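Ellery Bench Methods Group
Minutes of meeting, 17 Feb 2019
Chair: Shayne Pomare
Location: Rolwood building, bench room

1. Previous minutes
Accepted with one correction. Item 4 should read "plunger travel", not "plunger force".

2. Syringes
The large clear syringes were reviewed. Black graduations run along the side of the barrel, evenly spaced, with longer lines at regular intervals. Agreed that volumes are read at eye level with the barrel upright, and that the reading is written down before the plunger is moved again.

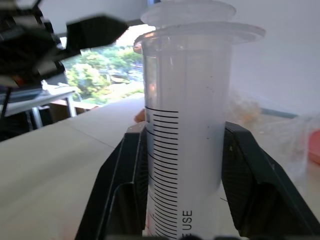
Stock stands at 37 from Grusier. Plovel has quoted for a further 50, delivery 12 working days. Pomare to confirm that the flange width matches the present holder before the order is placed. Any barrel with marks that have rubbed faint is to be thrown out and logged.

3. Colored liquid
Red stays as the standard color for transfer work. Blue was raised again and not adopted - the existing log sheets are all set up for red. Dye is to be mixed in one batch per session and the batch number entered at the top of the sheet.

Clear plastic cups remain in use for the liquid. Fill level was discussed at length. Two members wanted a fixed line on the cup, one preferred filling by weight. No decision; carried to the next meeting.
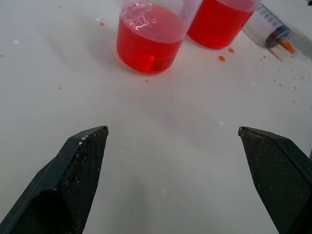 Cups are to be set down with a gap between them and kept back from the front edge of the table.

4. Table surface
The white top shows colored spots and smudges. Wipe down at the end of each session with the mild cleaner, then plain water. No abrasive pads. Replacement of the top is deferred to September - the quote from Plovel was more than 18 percent over budget.

5. Actions
Pomare: flange width check, then order.
Pomare: revised log sheet with a batch number field.
All: return unused syringes to the Grusier carton.

6. Any other business
None.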